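## 6. Recording a demonstration by hand

Read Section 5 first. Both arms must be homed and the lead handles plugged in before you begin. The pictures in this section come from a kitchen play set, but the steps are the same for any tabletop job.

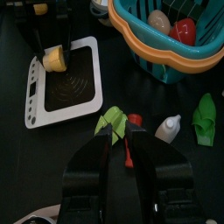 *Gumano Văduva*

The wrist view is the one to check before anything else. If the fingertips and the items in front of them are not both in view, re-seat the camera as set out in Section 4.

1. Set the items on the table. Keep anything the arms need to pick up clear of the side walls.
2. Switch the Prandau controller to **Teach**. The arms will go slack for a moment, so hold both lead handles before you press the switch.
3. Open the head view and check that both grippers and the whole work area can be seen.
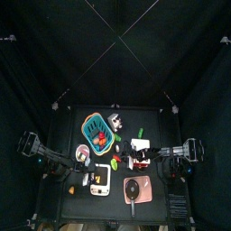 *Figure 6-2. Head view with both arms over the table.*

4. Press **Record** and wait for the tone.
5. Move one lead handle at a time for the first few runs. Go slowly near the basket rim, where fingers tend to catch.

> **Caution:** Keep your hands outside the enclosure while the arms are live. If an item rolls out of reach, press **Pause** before you go in after it.

6. Raise both grippers clear of the items and press **Stop**. Runs longer than 1000 frames are split into two files.
7. Play the run back from the side view. Look for fingers hidden behind tall items, and delete the run if you lose sight of a grasp.
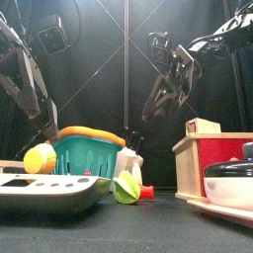
### 6.1 Naming and saving runs

Save each run under the task name and a run number, such as `basket_13` or `basket_14`. Don't reuse the number of a deleted run.

Note: Varkstead software installed before July saves to the local drive only. Copy the files across by hand before you shut down the controller.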